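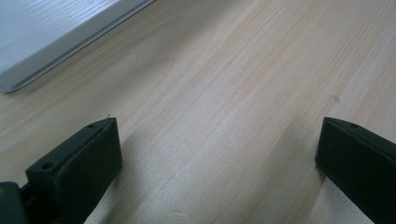 Bare stretch of tabletop between the gripper fingers, corner of the white panel at upper left.

Budgeting for a hand-held gripper: bench notes
Posted by Trudy Tomoana, Saturday, January 25, 2025

Price the table before you price the tool. Most first budgets for a gripper setup list the hardware, the mount and the cables, then leave the work surface at zero. A matte top in a pale color is easier to light than a varnished one. If yours is glossy, put a new top on the list now.

Set aside $200 for finger pads and hardware in the first year. Pads are a wear part. Buy or print them in pairs and replace them in pairs, as a new pad facing a worn one will close off-center. Trim strings and burrs with flush cutters before fitting. Check that the screw holes are clear of stray material, and do not enlarge them with a drill.

Pivots: ask the seller what the bushings are made of and whether they can be pressed out. Diment sells its arms with replaceable bushings. The Zindside kit we looked at in October did not, so a worn pivot meant a whole new arm. Add that to the quote when comparing the two.
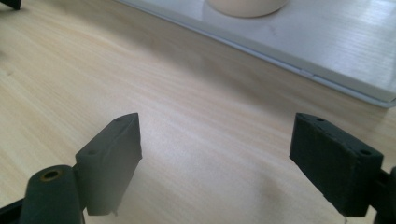

Fingers open over the table. Note the brass-colored bushing in the left pivot post and the thin strand on the right pad.

Measure the largest item you plan to pick up, then add 15 mm to get the minimum opening. Do this with the pads fitted - catalog figures are often for bare fingers.

Lighting: wood with a slight sheen will throw a bright band toward the camera. Move the lamp before you spend money on a better camera. A diffuser sheet costs little and belongs in the same order.

Spares to hold on the shelf:
2 pairs of pads
2 bushings per pivot
Mounting screws, one full set
Flush cutters, kept with the tool

Alby Pearce orders ours through Talukder and allows for freight separately, as small parts orders seldom qualify for free shipping. Combine them with the next large order where possible.

Record the fitting date of each pad set. Next year's figure comes from that list.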